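# Rostonstead (web serial)

**Rostonstead** is a web serial about a pack of half-tame otters and the woman who ends up sharing a boathouse with them. I've been keeping this page since the second chapter or so, and I'm fonder of the thing than an encyclopedia writer should be, so bear with me.

## Setting

Most of it happens on the Ider, a cold, slow river with a boathouse on the north bank and not much else for miles. The town of Ledesma is downstream (the narrator goes there for flour, nails and gossip) and the boathouse itself is the Rostonstead of the title. Chapter 8 gives the fullest account of the layout, including the loft, the broken slipway and the stove the otters keep trying to sleep under.

## Publication

The serial runs on Homuvo, a small blog host that likes long posts and doesn't do much to stop them! There are 77 chapters so far, usually put up late at night, and the longest is the January flood chapter, which goes on and on and is my favorite by a mile.

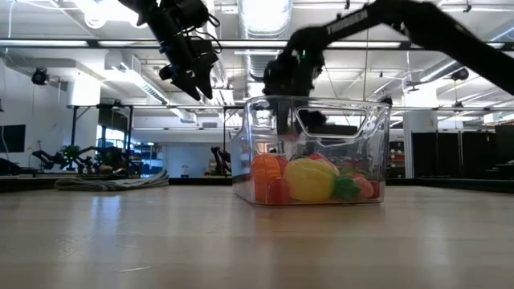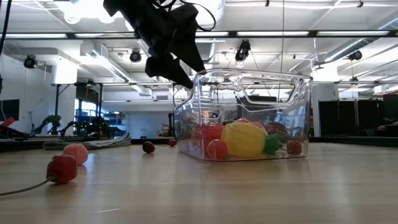 The early chapters were written in the present tense and then changed over to the past, and a few spots got missed. If you find one, please don't "fix" it in the quotes on this page — I copied them the way they stand.

## The otters

The pack is led by Old Brack, who limps, steals socks and has opinions about fish. His two daughters come and go, and the younger one brings home strays, mostly hurt ones, so the boathouse fills up fast whenever the weather turns. They don't talk. Readers argue over whether they understand talk, and I'm firmly in the camp that says they do (see the spoon business in chapter 8).

## Reception

The flood chapter drew 700 comments, a lot of them about whether the rowboat could really have made it to Ledesma. I think it could, with the current behind it. The map on the sidebar puts the town on the wrong bank, though, and I'm still waiting to hear which one is right.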